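Subject: Re: [kitchen-gardeners] Sorting and storing saved seed
From: Floarea Marinescu
To: the list

Hello all, and hello Raluca especially,

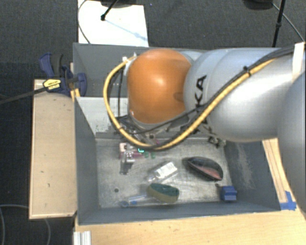
KUKA arm over a gray bin

I read your message on Friday with my coffee and I've been composing an answer in my head ever since, mostly while weeding, so forgive me if it comes out long.

Raluca Gavrilă wrote:
> I have four years of bean and tomato seed in envelopes, jam jars
> and one old cookie tin, and half of it has no date. Do I throw it
> all out and start over? Also, my Tănase beans (the speckled ones
> my aunt grew) have gotten mixed up with some plain white ones, and
> I don't know if they crossed or if I just spilled them together.
> How do the rest of you keep yours straight?

Please don't throw anything out yet! Beans keep far better than people think. I've had decent rows from seed that was five and six years old, kept in nothing fancier than a closet on the north side of the house. Onions and parsnips are another matter, and I wouldn't trust those past the second spring.

What I'd do with the undated ones is a paper towel test. Take 20 beans from each envelope, roll them in a damp towel, slide the whole thing into a bread bag with the end open a little, and leave it on top of the refrigerator. Look at it after a week. If 15 or more have sprouted I plant as usual, and if it's closer to ten I just sow them twice as thick and don't worry. Write the name on the towel in pencil before you wet it. I used a felt pen one year and ended up with a row of blue smudges and no idea which was which.

As for your aunt's beans – my guess is that they were spilled together. Common beans mostly pollinate themselves, and crosses do happen, but not so often in a small garden. Pick out the speckled ones by hand at the kitchen table, plant them in a row by themselves, and watch what comes up. If a plant looks wrong to you, pull it or eat from it, but don't save from it. Veronica Ghiță talked me through all this years ago when I had nearly lost my Nornance pole beans, and I have them still.

For storage, I've gone over to small paper envelopes standing up in a shoebox, with cardboard dividers by month of sowing. Glass is fine too if the seed is really dry. My test for a bean is to bite it: if my tooth leaves a dent, it goes back on the tray for another week. I did try those little drying packets that come with new shoes, and they seemed to help with the lettuce, though I wouldn't swear to it.

Zoriana, you asked back in June whether anyone had spare dill. I have plenty, and also more orange calendula than I could ever sow, so send me your address again (I know you gave it to me, and I know I put it somewhere safe). The same goes for anybody else who would like some.

One question of my own before I go out and pick. Has anyone had luck saving seed from leeks left in the ground over winter? Mine went to flower beautifully and the heads are still green, and I can't decide whether to cut them now and hang them in the shed or leave them be until the first frost.

Warmly,
Floarea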